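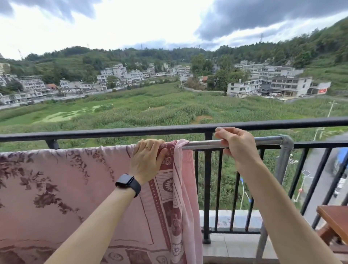

**Ariel Malabanan**
Perception and planning, Treviler project

*Speaker notes, 20 minute slot. Leave the blanket slide up while people sit down!*

## Opening

Hi everybody, thanks for coming. I work on the software side of Treviler, so if you came for motors and gearboxes, I'm sorry, you get me and a pink blanket.

Ask the room: which hand is doing the work? (Wait. Let them argue a little.) Most people say the left one, the one holding the fold. I used to say that too, and I wrote a planner that believed it. The right hand is wrapped around the rod, and my first planner had no slot for a hand that holds the furniture. It kept calling that hand idle and sending it off to do something else.

## Two hands, two jobs

- Cloth hand: grip on the folded top edge, right where it goes over the rod
- Bar hand: grip on something rigid, so the target is a pose and we can treat it like one
- In Gastik (our task planner) these are now two separate roles, and either arm can take either one
- Switching roles halfway through is allowed but expensive. I set the cost by hand and I'm not proud of the number

Say out loud that we still don't model how the rod gives when you pull on cloth. Somebody will ask anyway.

## Perception, or why I hate railings

Okay, this part I could talk about all day. Look at how close the silver rod is to the dark handrail. They run nearly the same way across the view, and the rod sits only a little lower and in front. Our old line detector loved that handrail. It's long, it's straight, it has great contrast, and the planner would happily drape things over it.

Bitora is the segmenter we use now. What helped:

- Follow the bar to its end. The rod runs into a gray elbow fitting and a vertical post, and a fitting like that is a really strong hint
- Throw out depth past the railing before anything else runs. There's a whole field and a village and hills back there, and none of it is reachable
- Don't trust the print! Maroon flowers on pink gave us fake edges everywhere, and the border band is worse because it looks so much like a hem

We labeled 614 frames of patterned cloth for that last one. Plain towels were easy and taught us almost nothing.

## Control

Keep this short, 4 minutes max. Tan is the low-level controller. Position control on the bar hand, force limit on the cloth hand, and a slip check that opens the grip and tries again. Show the plot with the 35 retries and let them laugh.

(If the clip won't play, skip straight to the plot. Do NOT fight with the projector like in June.)

## Questions I expect

**Why not learn it end to end?** We're trying. Role switching is where it falls apart.

**Does Gastik replan during a drape?** Only when the cloth hand loses its edge.

**Can I have the labels?** Yes, come find me after, I still need to clean up the hem class.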